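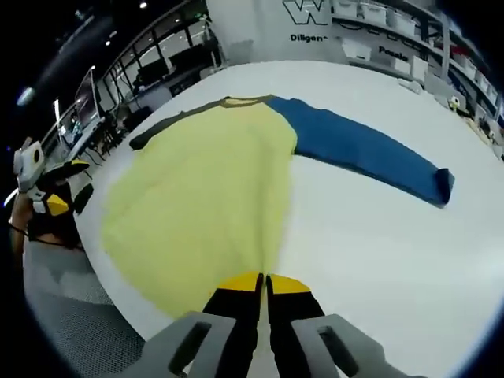
The shirt on the table, both grippers in, one more fold to log.

THE SHIRT

The shirt had one blue sleeve and one sleeve the color of old olives, and Ravindra Gautam had hated it since January.

"It's good for the model," said Engebretsen, who ran the student project and said this about most things. "Two different sleeves. It learns left from right."

"It learns this shirt," Ravindra said.

He slid his hand through the strap and picked up the left gripper. Clenby College had put 3,000 dollars into the laundry project on the strength of a slide that read HOMES OF TOMORROW, and most of the money had gone into the grippers. You held one in each hand and folded. The grippers watched you do it. Later a computer would watch what the grippers had watched, and after that, according to the slide, an arm would fold shirts for tired people everywhere.

Ravindra's mother was a tired person. She folded shirts while talking on the phone. When he described the project to her she had listened to the whole thing and asked who was going to put the shirt flat on the table.

He had not had an answer. He still didn't. He flattened the yellow-green body with the backs of the fingers, pinched at the hem, missed, pinched again.

"Log it anyway," said Engebretsen. "Misses are data."

"Everything's data."

"Now you're getting it."

The count on the monitor said 544. The final was in the spring, against Trarnier, who had won it two years running with something that sorted spoons. The rules asked for 100 folds without a human hand. Clenby's best was four, and on the fourth the arm had gone on folding after the shirt was done, patiently, with nothing in its fingers, until Engebretsen pulled the plug and told everyone it was a promising sign.

The software was called Flomow. It had come free with a tutorial in which a man with a beautiful kitchen folded one white dish towel. Ravindra had watched it several times and had noticed that the video cut away before the last corner.

He brought the olive sleeve across. He brought the blue sleeve over it. The fold came up from the hem in one piece, nearly square, and he let go and stepped back.

"Lovely," said Engebretsen.

"If it works," Ravindra said, "what do we say it knows?"

"How to fold."

"How I fold. On a Tuesday face, with my elbow stuck out. You told me to stop doing the elbow thing and I can't, so now that's in there too."

Engebretsen considered this. He was not a stupid man, only a hopeful one, and he had signed for the money. "Would that be so bad?" he said. "Somebody has to be who it learned from."

Ravindra shook the shirt out and did another. Then another. By nine in the evening his wrists ached and the others had gone for noodles, and he stayed, mostly so that he could say later that he had given it a fair chance. He stopped at 619. He put the grippers on the table, clipped himself out of the straps and loaded the day's folds into the arm on its stand at the other end of the lab.

It took a long time to think. Then it reached for the hem, and missed, and reached again.

It had the corner. It lifted, and the olive sleeve came across, and halfway through the motion the arm swung wide at its middle joint — out and around, a useless little detour, as if there were a rib cage in the way.

He ran it again. It did the same thing.

The shirt, when it was finished, was not folded well. The blue cuff hung out the side like a tongue. He could have listed six things wrong with it, and he opened the log to do that, and typed *cuff out, left side*, and sat looking at the line.

His phone buzzed. It was his mother, asking if he had eaten.

"Soon," he wrote. Then he wrote, "The robot did one."

"Flat on the table already?" she wrote back.

He looked at the shirt, and at his own hands, which had put it there.

"Yes," he wrote.

He shook it out, laid it down with the collar at the top and the sleeves spread, and smoothed the crease in the middle, which came back. Then he pressed start and stood well clear of the elbow.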